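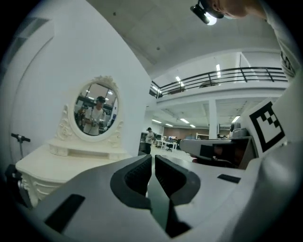

The Long January of a Small Rugby Club

Golob has a rugby league team, a clubhouse with two working showers, and a scoreboard that has read HOME 22 since the end of last season. The visitors' side is blank. Supporters consider this the most satisfying result in club history and have asked that it be left alone.

Preseason began on January 17, 2024, in sleet. The squad ran laps in whatever they had been given for the holidays, which meant a lot of novelty socks. By the third lap the front row had formed a breakaway group at the back, moving at the speed of a polite funeral. The coaching staff called it "building a base." The front row called it something shorter.

Money is the usual problem. Mudico, the tire shop that paid for the jerseys, has moved on to sponsoring a bowling league, where the athletes stay indoors and the shirts come back clean. Its replacement is Fanel, a bakery, and the new kit carries a large bread roll across the chest. Opinion in the locker room is divided between those who find it undignified and those who have heard about the free pastries.

Then there is Vakenero, up the valley, the opponent for round one. Vakenero has a grandstand. It seats 600, and its club newsletter mentions this roughly once a paragraph. Golob has a grass bank and a bench, and the bench is spoken for. The two sides have met 71 times, and Golob supporters can recite every win, a feat that takes less time than you might think. 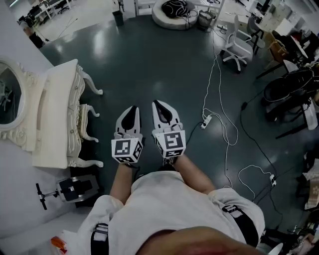 Heads down, hands busy.

Still, there are signs of life. The club has signed 5 new players over the winter, at least one of whom has played the sport before. The kicking has improved, in that the ball now tends to leave the field on the intended side. A defensive drill borrowed from a coaching manual went so well that the squad did it twice, then stood around looking suspicious.

Season tickets go on sale at the bakery counter later this month, next to the rye. The price is the same as last year, and the bank will be mowed before the opener if the mower starts. Bring a coat and something to sit on. Parking is in the field behind the posts, so leave your car there only if you trust the kicking.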